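4.2 Placing the oven and first check

Applies to countertop models with a side-hinged door and a push-button door release. Complete section 4.1 (Unpacking) before you start.

1. Put the oven on a flat, level surface that can carry its full weight with the door open.

2. Leave 8 inches clear above the cabinet and 3 inches at the back and on each side. Do not stand the oven hard against a curtain or a wall.

3. Check that the door can swing through its full travel to the left without touching anything.

4. Route the power cord behind the cabinet. Keep it out from under the feet.

CAUTION: Do not remove the waveguide cover on the inside wall of the cavity. It is not packing material.

5. Wash the glass turntable plate in warm water, dry it, and seat it on its support. Turn it by hand through 2 full turns. It must not rub or lift.

6. Plug the oven in. Press the door release at the bottom of the control panel and open the door fully.

7. Inspect the latch hooks on the door and the slots in the front frame. Wipe off any dust or tape residue with a dry cloth.

8. Close the door until it clicks. Do not press a power or time button while the cavity is empty.

NOTE: Stickers on top of the cabinet may stay in place. Do not cover the vents with cloths or paper.

CAUTION: If a hook is bent or the door does not sit flat against the frame, unplug the oven and do not use it.

Figures for steps 1 to 8

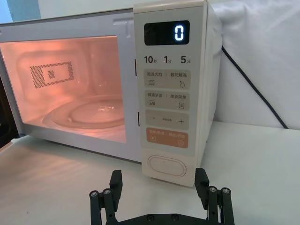
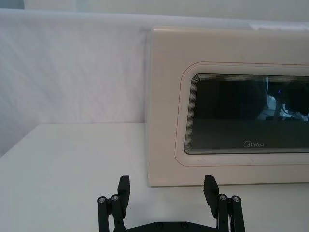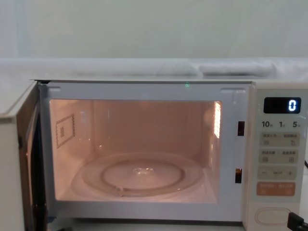
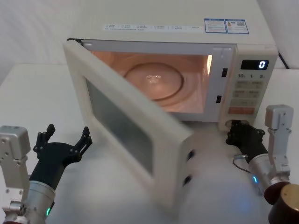
Comments on this section (1)

Heather Kerr
Step 5 could mention the roller ring. Mine was still taped down under the plate, and the glass scraped on every turn until I took the tape off. Also, does the gap at the back get measured from the cabinet or from the cord? I have 3 inches to the wall but the cord takes up part of that.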